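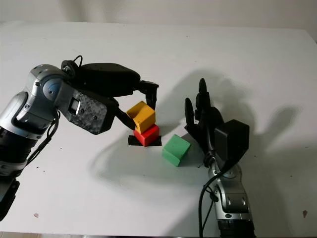 Ticket opened by Léonie Riviere, Mundero robotics club, school project Cabral. We're stacking three cubes with two arms, and we are SO close to having the whole routine run on its own. The trouble is the letting go. The left hand brings the yellow cube over the red one, sets it down nicely, and then one of the fingers seems to hang on for a moment after the other has opened, so the cube gets turned or dragged. With a finger on either side of the yellow cube and the right hand waiting upright, everything looks ready, and you'd think the hard part was over. The green cube should go on top afterwards but we've only got that far a handful of times.

Category: motion / grasping
Priority: normal (but please, our showing is at the end of October!)
Software: Rulla, the version the school installed in September
Motion plan: exported from Undow
Already tried: restarting Rulla, restarting the arms, running at half speed, swapping which cube goes on top

What we expect: both fingers open together, the hand lifts straight up, the cube stays put.
What we get: the cube twists on the red one. In the worst runs it comes off the stack completely.

Reply from Ghislain Li

Hello Léonie, thanks for such a clear write-up, and what a lovely project. Before anybody touches a screwdriver, could you send me the open and closed values for each left finger from the Rulla calibration page? Please also run the release on its own with no cube, and tell me whether one finger still lags. Leave the speed where it normally is for this, half speed can hide the fault.

Reply from Léonie Riviere

Done! Colton and I did it at lunch. Values for the left hand:

Finger A: open 1,514, closed 2,278
Finger B: open 1,514, closed 2,278

So they're identical, which surprised us a bit. With no cube they open together every single time. We watched it over and over with our noses practically on the table (arms in hold, don't worry) and neither of us could see a lag. Put a cube in and it comes back.

Colton thinks it's the grip being too strong. I think it's the order of the steps. We have a biscuit riding on this.

Reply from Ghislain Li

Identical values and a clean release with nothing in the hand – that's very useful, thank you. It makes me doubt the fingers and look at the plan. Two more things please:

1. Open the release block in Undow and read me the wait time between "open" and "lift".
2. Have a look at the finger from close up while it is closed on something. I want to know if the pad meets the cube flat or on its edge. Arms in hold, power on, hands out of the way, use the wrist view.

Reply from Colton Dufour

Colton here, Léonie has maths. The wait time is blank. Not zero, just an empty box! I typed in 300 (it's in milliseconds) and saved it under a new name so the old plan is still there.

I spent ages on the wrist view because it's brilliant, you get right in among the plates and screws. The fingertip pad has a fine crosshatched pattern and there's a narrow strip of lighter grey along its upper edge. It looks like wear to me. We don't know if it was like that when we got the hands. Could it be touching on that edge first?
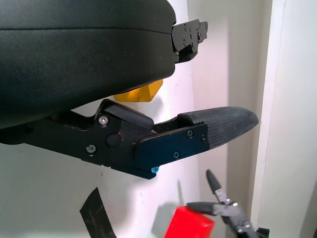
Test 1: wait time set, grip unchanged

Ten runs, stacking yellow on red. Much better! The cube stayed on the red one in all ten. It still turned in four of them though, always the same way, with one corner swinging towards the left arm. Kendra Marchand was writing the results down and she is very strict about what counts as "turned", so I trust the number.

Léonie gets half a biscuit.

Test 2: wait time set, grip lowered

The grip limit in Rulla was on 4,000, which was what came up when we first made the profile and we never thought to change it. Kendra stepped it down a bit at a time until the hand dropped the cube, then went back up two steps. Ten more runs. One turned, and that one had been put down a bit crooked to begin with.

So, the other half goes to me.

Reply from Ghislain Li

Wonderful, and well done for changing one thing at a time. I think you have both been right. With the wait box empty, Undow sends the lift straight after the open command, so the hand is already rising while the fingers are still letting go. The high grip makes it worse because the fingers have further to relax before they're clear of the cube.

On the strip along the pad: by all means keep an eye on it, but I wouldn't change the pad on the strength of that alone. If the turning comes back, swap the two left fingertips over and repeat Test 1. If the cube then turns the other way, it's the pad.

Could you try one run of each colour, picked up singly from the table, with the new grip setting? I'd like to be sure it isn't now too weak for any of them.

Reply from Léonie Riviere

All three colours picked up and put down on Monday with no drops! We started with the red one. I've also moved the yellow a bit further over before each run, as Liette Pelletier (our teacher) noticed that the second finger needs room to come down beside it. 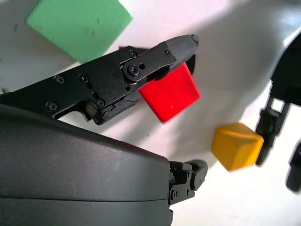

Wrist view, left to right: green, red under the fingertip, yellow.

We then tried the full stack, red, yellow, green, and got it four times running. People cheered. Liette had to shut the door.

One question before you close this: is there a way to make Undow refuse to save a plan with an empty wait box? The younger ones are starting on their own plans next term and they will definitely fall into the same hole.

Reply from Ghislain Li

There is. Go to Plan settings, then Checks, and tick "Require wait after open". It applies per user, so each of them will need to tick it once. I've passed on the request to have it ticked from the start.

I'll leave the ticket open until after your showing in case the turning comes back. Good luck to all of you!

Status: waiting on customer
Settings changed: wait after open (blank to 300 ms), left grip limit (lowered from 4,000)
Still to do: fingertip swap, only if needed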